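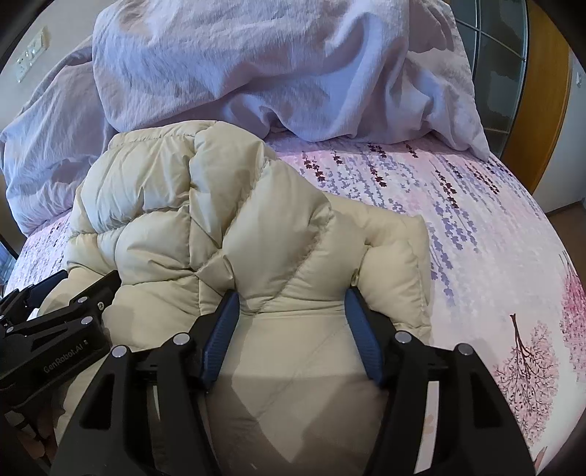

Cream quilted jacket lying on the bed, with the lavender blanket behind.

Winter Coats and Bedding – progress report to the Skurden Fund
November 30, 2018

Dear Golshifteh,

You asked for something short and readable this time, so I'll do my best, though you know what I'm like once I get going on coats!

The main news is that we've now sorted, folded and labelled 164 items of winter clothing and bedding, and most of them have already gone out to families on the Petrauskas estate. When I wrote to you in March we were still arguing over where to put the shelves, so I'm really pleased with that. The spare bedroom at the Firnis house is still our sorting room. I did wonder at first whether we ought to find a proper hall with trestle tables, but a bed is a lovely thing to fold on – it's wide, it's the right height if you kneel, and a zip doesn't get scratched on it. The floral sheet stays on all week and goes in the wash with everything else.

Puffer jackets are what people ask for most and they are also what slows us down. A jumper is folded in no time. A quilted jacket fights back, the sleeves slide off and the air stays in all the little compartments, so you think you've got it flat and then it rises up again like dough. Tõnu Dambrauskienė has settled on a way of doing it that we all use now: front down, sleeves across the back, press from the hem upwards, then fold in half and leave it a minute before it goes in the bag. We tried vacuum bags as well, but the jackets came out so creased and sad that we went back to plain cotton ones.

Blankets are the other headache. They take up far more shelf than I allowed for in the budget, and the thick ones have to be moved every time we want the bed for something else. I'd like to spend what's left in the storage line on 2 deep shelves for the landing, if you're happy with that. The quote from Surkon came in under what we'd put down, delivery included.

Money, then. Of the £1,000 you gave us for this stage, most has gone on laundry, bags and labels, and the receipts are in the envelope with this letter. The one overspend was on washing (down and padding need a long, slow dry and the launderette charges for every minute of it). I've taken that out of the travel money, which we'd barely touched.

Still to do before the next report: children's sizes, where we're short of anything for ages 7 and up, a better system for odd gloves, and a second round of mending. There's a whole pile of stuck zips with my name on it. If you know anyone with a good supply of zip pulls, please send them my way.

Come and see us when you're next over, the kettle is always on. Just let me know first so I can clear you a chair.

With warm thanks from all of us at the sorting room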